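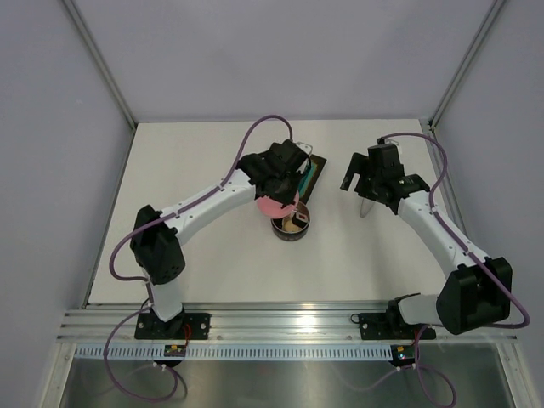
Two arms, one tin, one knife. The arm on the left has hold of what looks like a pink lid, right above the tin.

Kitchen Jobs and Counter Jobs: Are the Machines Ready Yet?
Gallery and notes by Imre Balogh

My mother ran a small grocery in Brenalham for most of my childhood, and I spent more afternoons than I care to add up prying lids off things, cutting string, wiping down the counter and putting lids back on. So when people ask me whether robots are going to take over the chores, I tend to think first of lids. Vacuuming and lawn mowing had their machines years ago. I mean the fiddly stuff, the kind you do with one hand while you're talking to a customer over your shoulder and couldn't describe afterward if somebody paid you.

I've been following this question since December, mostly out of plain curiosity and partly because my niece keeps asking me when a robot is going to do her dishes (I tell her to ask me again when she's finished these ones). The gallery is where I keep what I see and what I learn, and I'd like it to be useful to people who, like me, can fix a toaster but couldn't write a line of code.

Why a tin is a good test

A tin with a lid looks like the easiest thing in the world. Ask anyone over the age of five and they'll open it for you. But think about what your hands are up to! One of them steadies the tin, and squeezes just enough to keep it from turning without denting it. The other finds the edge, works its way along, feels the lid start to give and eases off before the whole thing jumps and throws cookies across the floor. Going back on is worse. The lid has to arrive level, or nearly level, and you push one side down and then chase the other side around with your thumb.

The lid in the picture is tilted, if a lid is what it is, and I find that angle very familiar. Mine is always tilted too. A person fixes it by feel without looking. A machine has to get the same information some other way, from a camera or from how hard its motors are working, and then it has to decide what to do about it in time for the decision to be any use.

And then there's the knife

The right arm holds its blade point downward, with a good stretch of white table between it and the tin. I have a lot of respect for anybody who gives a machine a knife and stays calm about it. In a kitchen a knife does about twenty different jobs, and most of them aren't cutting. You pry with it and spread with it, you scrape the board, you lift the corner of something to see if it's done. My mother opened stubborn tins with the flat of an old butter knife and would have been insulted by the suggestion that there was a proper tool for it.

Holding a knife is one skill. Knowing which of those jobs you're doing at the moment, and how much to lean on it, is another one altogether, and it's where I'd expect the slow progress to be. A soft cheese and a hard cheese want very different hands.

Zewditu Gudeta, who used to manage the bakery floor at Worku and now helps small shops pick out equipment, put it to me this way when I showed her the gallery: "I would let it open the tins before I let it near the cake." She also asked who was going to clean it, and I've had no good answer to that question from anyone. Those cables would be a nuisance in a real bakery. The purple ones loop over the arms and hang down below the rail, and flour gets into everything.

Where I've landed so far

On a shop floor, I think the answer is "some of it, if you're tidy." A counter where the tins are all one size, always in the same spot, with good light and nobody reaching across, is a place where a pair of arms could earn its keep. Zewditu told me about a shop that packed 60 gift tins in a morning by hand at the holidays, and she figured the packing was the dull part and the ribbon was the hard part. Ribbon! I hadn't even thought about ribbon.

At home it's a much longer road, in my opinion. My own kitchen has a drawer that only opens if you lift it, a cutting board with one short leg, and a cat. None of that exists on a clean white table with walls around it. I don't say so as a complaint, because you have to start someplace and a clean table is a sensible place to start. I learned to drive in an empty parking lot.

I've also stopped being impatient about speed. If a machine takes 10 minutes over a job I do in one, and I can be out in the garden for those 10 minutes, I'm ahead. What I can't have is a job I need to stand over. Waiting by the sink in case something goes wrong is more tiring than washing up.

What I'd like to see next

A few chores I'd love to add to these pages, in no special order: a jar with a screw top that's been in the refrigerator (sticky rim and all), a paper bag of sugar being poured into a canister, buttering toast right out to the corners, folding a dish towel, and wiping crumbs into a waiting hand. That last one sounds silly until you try to explain it to somebody. You're making a little cup at the edge of the table and sweeping into it at the speed the crumbs will put up with.

If you work in a store, a cafeteria or a bakery and have a chore you'd hand over tomorrow, write and tell me which one, and please tell me the annoying details too. The annoying details are what I'm after. Readers at the Gruromell lunch counter have already put in a strong vote for peeling the film off sliced cheese, and I'm inclined to agree with them.

More from Imre: Dish Racks I Have Known / Notes on Opening Jars / Back to all galleries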